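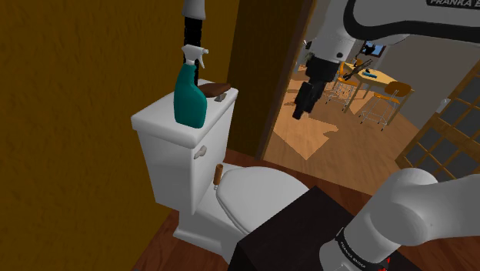
How often should you really clean a bathroom? Little and often beats a monthly blitz – a quick wipe most days, a proper go at the toilet and basin once a week, and the grout whenever you can face it.

That's the short version. The long version took me most of December, a lot of phone calls and one ruined jumper.

It started with a smell. Rented flat, top floor, the Ostmont side of the river where the water comes out of the tap practically chewable. I'd been cleaning. Or thought I had. Squirt, wipe, squirt, wipe, out of the door. Still the smell, slightly sweet, a bit like old flower water. And a crust on the taps that laughed at everything I sprayed on it.

So, magazine hat on. Rang a few people who clean for a living. Sat in on a morning shift with Hollis, a small contract firm that does holiday lets and a couple of dentists. Start time 5.30am. Nobody spoke till six.

First thing I learned – I'd been wiping too soon. Everyone does it. Spray goes on, cloth goes straight after it, and all you've done is move the dirt to a new place with a nice scent on it. Most cleaners need to sit. Read the back of the bottle, the tiny print, the bit you peel. Some want a minute, some want ten. The Hollis crew spray the whole room, then go and strip the beds. Come back, wipe, done. No scrubbing to speak of.

Second thing. Top to bottom, dry before wet. Hair and dust come up in seconds when they're dry and turn into grey felt the moment you get them damp. So sweep or hoover first, then spray. I have lived more than half a lifetime and never once hoovered a bathroom before mopping it. It takes no time at all. I'm still a bit cross.

Then there's the limescale. Hard water leaves it, acid shifts it, and that's more or less the whole of the science. White vinegar will do for taps and shower heads if you wrap them in a soaked cloth and leave it. Citric acid's cheaper per go and doesn't make the place smell like a chip shop. Keep either one off marble and any natural stone, it'll eat the polish clean off. And never, ever mix acid with bleach. Chlorine gas. The crew leader at Hollis told me that one twice, then stood in the doorway and told me again.

The jumper, by the way, was bleach. Wear something old.

What about all the stuff you're supposed to buy? I went round the big Drellidico on the ring road with a notebook and gave up somewhere in the second aisle. Separate sprays for the shower, the tiles, the glass, the outside of the loo, the inside of the loo, the day after you've done the loo. A man stacking shelves reckoned they carried 56 lines for the bathroom alone, not counting cloths. I came out with a bag of citric acid and a sandwich.

The professionals carry far less. The Hollis kit bag has 4 things in it: an all-purpose cleaner, a descaler, a toilet cleaner and a glass spray. Plus cloths, coloured by job so the one that did the toilet never meets the one that does the basin. At home I now use red for the loo and whatever else for everything else. Works fine. They get washed hot, no fabric softener, becuase softener coats the fibres and then they just push water about.

Cost, then, as people always ask. A contract clean in Ostmont isn't cheap, and a full regrout is worse. I had a quote for 900 pounds on a shower cubicle you could barely turn round in. An afternoon with an old toothbrush and a paste of bicarb got mine most of the way there. Not perfect. There's one corner by the drain that's staying the colour it is.

And the smell? Not the toilet. Not the drain either, which I'd have put money on. It was the overflow in the basin, that little hole near the top that no one looks into. Soap, toothpaste, skin, all sitting in the dark for years. A bottle brush and a kettle's worth of hot (not boiling) water and what came out I won't go into, this being a magazine people read over breakfast.

Damp is the other half of it. I spoke to a building surveyor at Bognár, they do old conversions mostly, and she said she can tell a household's habits from the ceiling above the shower. Run the fan during and after. 20 minutes after, she said, longer if there's no window. Squeegee the tiles. Hang the bath mat up instead of leaving it to stew on the floor. Pull the shower curtain closed when you're finished so it dries flat, a bunched curtain goes black in the folds within weeks. If the fan can't hold up a square of loo roll it probably wants its cover off and a clean. Mine couldn't. The roll just fell in the bath.

Where I've ended up: one spray left within reach in the bathroom itself, so there's no trip to the kitchen cupboard and no excuse. Basin and taps while I wait for the shower to run warm. Toilet on bin night, the two jobs seem to belong together. Floor once a week, hoovered first, I promise. Descale monthly, or when the shower head starts spraying sideways. Overflow every time I change the toothbrush, which is a rule I stole from one of the dentists' receptionists on that early shift.

It adds up to less time than I was spending before – the old way was a whole sulky morning, once a month, with the radio on too loud and my knees hurting for two days afterwards. My sister still does it like that and says she enjoys it. Fair enough. Her taps are very shiny.

RELATED
Hard water and your kettle: what's worth doing
The case for fewer cupboards
Can you paint over bathroom tiles?
Bath mats, towels and how hot to wash them
A morning at the Ostmont launderette
Condensation: when to worry, when to open a window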